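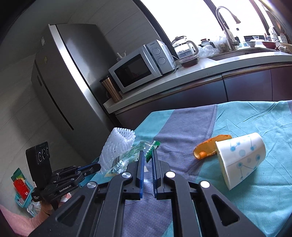 Last updated: 27 June 2020

I have been asked three times now why I didn't put my name to the Bakcombe Sound Walk, so I'll write it down once and then people can be cross with me in one place.

For anyone outside the valley, the plan is a trail of 30 listening posts along the river path, starting behind the old maltings and ending at the weir. At each post you stop, press a button (or hold up your phone, this has changed twice) and hear a piece of music, a poem or somebody's gran talking about the floods. The outfit behind it is called Nindeo. They did a similar thing in Karaca, which the leaflet mentions four times, and they say it "reconnected residents with their landscape".

I went to Karaca in October, as it happens, to see my cousin, and we walked the thing from end to end in a thin drizzle. I wanted to like it. Several of the posts were dead. One played the last few seconds of a cello piece over and over, and a man with a spaniel told us it had been doing that since the summer. The poems were fine. One was very good, a short one about a heron, and I stood there and played it twice. But I couldn't have told you by the end what any of it had to do with the landscape. I was looking at the posts.

That is my first grumble. The second is money. The leaflet says the Karaca trail reached 1418 people in its opening month. Reached how? A button press isn't a person. I pressed one button five times trying to get the thing to work, and I'd like to know whether I was five of them. I wrote and asked and had a friendly answer which said the figure was "drawn from a range of engagement data". So I'm none the wiser.

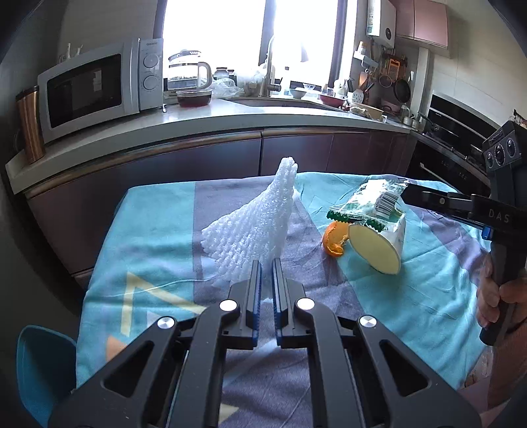
Striped cloth on again, kettle next.

The third is who gets to be on it. There were 136 submissions from the open call, and I know a fair few of the people who sent something in, being one of them (mine was turned down, so discount everything I say accordingly). Of the names announced so far, hardly any live within a bus ride. I don't think art ought to come with a postcode. Some of the best evenings we ever had at the hall were given by people who'd come a very long way and slept on somebody's sofa. But the whole application was written round "local voices", and the local voices seem to have been kept for the flood memories, unpaid, while the commissions went elsewhere.

I should be fair about Gromska, the sculptors making the posts themselves. I went to their open afternoon expecting slate and waffle and came away impressed. They'd thought about wheelchair height. They'd thought about what happens when the river comes up, and had a sensible answer, with the electrics at the top and the bottom left to get wet. They also admitted they hadn't been given a budget for repairs beyond the first year, and they looked uneasy saying it. I would be too.

What I'd have done with the cash is dull. The Thursday choir pays for its room out of raffle tickets. The print workshop has a press that wants a new roller, and the youth theatre rehearses in coats. Give 85 pounds a month to each of those and you wouldn't get a ribbon cutting, but there would still be a choir. I said this at the meeting and was told it was "a different funding stream". It always is. I've lived here long enough to have seen the mosaic, the storytelling bench and the willow tunnel all come out of that same different stream, and I'd invite you to go and look at the willow tunnel.

I put most of the above on the village page last week, in shorter and ruder form, and got a proper telling-off.

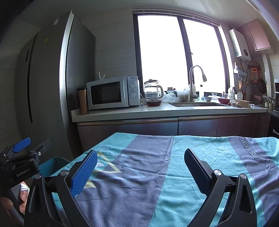 Pushpa Pal wrote: You've missed that the flood recordings are the only part of this that wouldn't exist otherwise. My mother did hers in the spring and she was so proud. Nobody was ever going to tape her for the choir's sake. Moan about the money all you like but please don't lump those in with the bench.

I've thought about that a good deal — and she's right about the recordings. They should be made, kept somewhere dry and copied. I'd still ask why they need a post with a button on it, out of doors, beside a river that floods. Put them in the library as well. Put them on a disc and give one to each family.

So no, I haven't signed. If Nindeo publish a repairs budget and say what they mean by "reached", I'll have another look, and I'll walk the route when it opens whatever happens. I'd like to hear Pushpa's mother.

Filed under: Arts and grumbles, River path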